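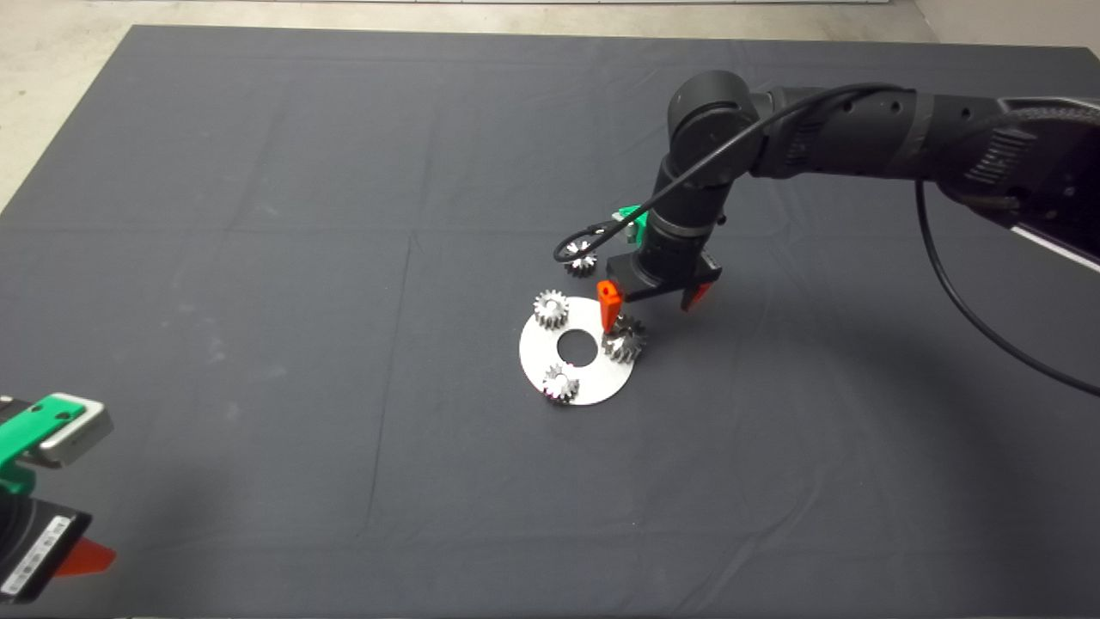
Slush machine freezes solid overnight

2 min read

Lachlan Dow
We run a Rusu two-bowl at the snack counter in Kurndale. Every morning the cherry side is a brick and the lemon side is soup. Same setting on both. My boss says to stir harder. Is it the mix or the machine?

Aparecida Miranda
Check your sugar first. Too little and it sets like a sidewalk in November. Somebody is probably stretching the cherry with water, and I'd guess it's the person who orders the cherry. Mix it exactly as the jug says, then switch both bowls to night mode at closing. Give it 20 minutes to thaw before you turn the paddles on, or you'll be shopping for paddles.

Plarkton Pete
Ours did that. We sell lemonade now.

Lachlan Dow
It was the water. It was also my boss. Lemon is still soup.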